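Supplier invoices and payment runs: frequently asked questions
Accounts Payable, Steltdale office

Where do I send a supplier invoice?
Send it to the Accounts Payable inbox as a PDF, one invoice per file. Statements are not invoices and will not be entered.

Is a purchase order required?
Yes, for any purchase over $80 before GST. Below that amount, a cost centre and the approver's name are sufficient.

What is three-way matching?
Skimus compares the invoice with the purchase order and the goods receipt. If quantity and unit price agree on all three, the invoice is released for payment. If they differ, it goes to the hold queue under code 161 and the requester receives a notice.

How do I clear a code 161 hold?
Open the invoice, select Variance, and either correct the goods receipt or attach a credit note from the supplier. Do not edit the purchase order after receipt — the change will be rejected and the hold will remain.

When are payment runs processed?
Two runs per month. Approvals must be recorded by 3 pm on the business day before the run. The second November run follows the same cut-off.

Can an invoice be paid outside a run?
Only with written authorisation from Olesia Pasichnyk. Manual payments are posted to clearing account 3734 and reversed when the invoice is matched.

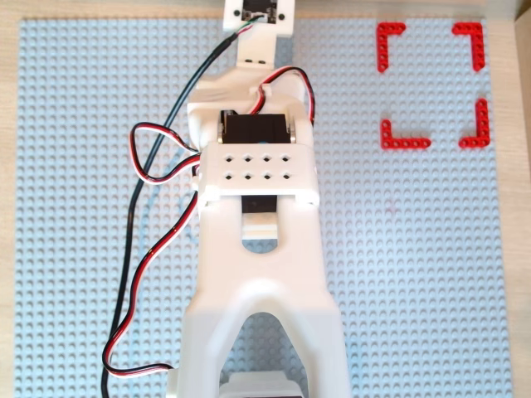 Part-delivered orders are receipted line by line, and the remainder stays open until the supplier ships or cancels it. Freight is a separate line.

Who changes a supplier's bank details?
Mafalda Falcão, after a call to the number already on the vendor file. Details received by email are not entered until that call is logged.

How long are invoices retained?
Seven years from the end of the financial year in which they were paid.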